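Robot arms on the packing tables – what happens to the people?

Posted in Work and Workplace, 20 July 2025

I work in a warehouse in Wostenden where we pack mixed toy boxes for shops. We are 14 people on the day shift. In May the management told us that two-armed robots will come to the packing tables, and now the first table has them. They say no one will lose the job, but my friends are nervous and the older ones do not want to learn it. Has somebody already gone through this? What changed in your daily work, and what should we ask for before we sign the new job descriptions?
Dace Stankevičius

Brokon
We had the same change at my work, with 36 people. My advice is to ask for three things on paper: who is responsible when the robot packs wrong, if the training hours are paid, and if your pay group stays the same. The third one we forgot, and it took us a long time to repair it.
About the daily work. Before, I packed all day and my shoulders hurt in the evening. Now I look after two tables. I bring the toys, check the boxes and call the technician when an arm stops. It is easier for the body but more tiring for the head, and I talk less with my colleagues – we used to stand side by side, now each one is with her own tables. Ask also for a short break every hour, as watching is heavier than it sounds.
For the older ones, it helped us that a colleague did the teaching and not the man from the supplier. She is over 50 and the others were not shy to ask her the same thing again.
One of our tables, so you can show your friends what kind of work it is:

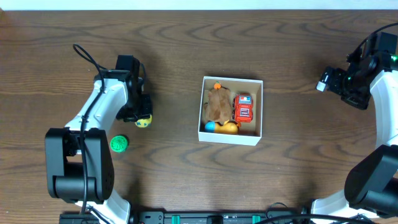
Toy box between the two arms

Soft toys were the difficult ones in our place. Hard toys like cars went better.

Chung
They always say no one will lose the job. Join the union.

Bunov
I agree with Brokon about the pay group. Please ask also what happens with the piece bonus. Ours was 40 a month and it disappeared when the robots came, because officially we did not pack any more.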